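Pot-banging

Pot-banging is the practice of striking kitchenware in public, usually in company and at an agreed hour, in order to support, oppose or thank somebody who is generally not within earshot. It has been used by opponents of governments, by supporters of the same governments, by tenants, by students, and by people who heard the noise and assumed there was a reason for it. The equipment is cheap, the training is minimal, and most participants already own a lid.

The practice is known by different names in different countries. In Spanish it is a cacerolazo, from the word for a stewpot. In French it is sometimes a concert of casseroles, although critics have disputed the word "concert."

Origins

Banging on household metal to annoy a neighbor is very old. In parts of Europe the custom of rough music, or charivari, brought villagers to the window of a person who had married too soon, too late, or too far above or below the expected age. The crowd carried pans, horns, bells and whatever else was handy, and went home when it was paid, fed or bored. Historians disagree on how much of this was moral outrage and how much was having nothing else on that evening.

The modern political form is usually traced to South America in the second half of the twentieth century, when empty pots were beaten in the streets as a complaint about shortages. The symbolism was easy to follow. Later campaigns kept the pots and dropped the shortages, and pans have since been struck over bank accounts, tuition, road tolls and the length of a televised speech.

Organization

A typical event requires a time, a window and a grievance, in that order of importance. The most common hour is 8 p.m., after dinner, when the pots are out anyway. Organizers tend to ask for a short session, and five minutes is usual. Few households stop at five. Stopping first is felt to show a lack of conviction, and in apartment blocks the closing stages may turn into a contest between two balconies that agree on everything.

Switching lights off is often combined with the noise. This has the advantage of being visible from a distance and the drawback that people drop things.

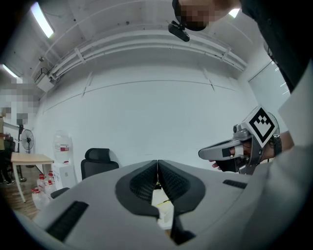
This page was last changed in April.

The Borero evenings

One of the better documented local cases took place in Borero, a river town whose council had announced that streetlights would be dimmed after midnight to save money. A residents' group called Tindden asked households to beat a pan from their doorsteps on Saturday at eight. The group printed 4,000 leaflets. Owing to a mistake in the layout, 2,000 of these invited people to bang pots against the dimming and the other 2,000 invited them to bang pots in favor of it.

Both halves of the town turned out. The council described the evening as a clear endorsement. Tindden described it as a clear rejection. The local paper, the Sirko Courier, described it as loud, and ran a letter from a reader who had believed it was for the nurses.

Deok-su Jang, a sociologist who was living in the town at the time, later wrote the only full study of the affair. He interviewed 40 households and found that most could name the hour of the protest without hesitation, while about half could name the subject. Several asked him what it had been. One family had taken part on both sides, the parents from the front step and the children from the back, and regarded the arrangement as fair.

The streetlights were dimmed as planned. Tindden repeated the event once more, with corrected leaflets, and attendance fell sharply.

Debate over effectiveness

Supporters of the practice point out that it is hard to ban. A person may be told to leave a square, but it is difficult to tell her to leave her own kitchen, and no police force has shown much appetite for confiscating saucepans. It also lets in people who would never march: the elderly, the parents of small children, and those whose shoes are wrong.

Skeptics reply that noise has no wording. A pan struck in fury and a pan struck in gratitude sound alike from the street, and officials have been quick to choose the version they prefer. Jang calls this "the applause problem" and treats it as the main weakness of the form. His critics -- chiefly at the Clolent Review, which has printed three replies to him and a reply to his reply -- argue that the participants know what they mean, and that officials were not going to listen to wording either.

A smaller body of writing deals with the dogs. It is unanimous.

Technique

Enamel chips and should be avoided. Cast iron gives a low, dignified note, but few people can hold it up for the full five minutes. Thin aluminum is the loudest for its weight and is ruined quickly, which accounts for the number of dented pots seen in politically active homes. A wooden spoon is considered courteous to the neighbors. A metal one is considered sincere.

See also

Charivari
Candlelight vigil
Noise ordinance
Slow handclap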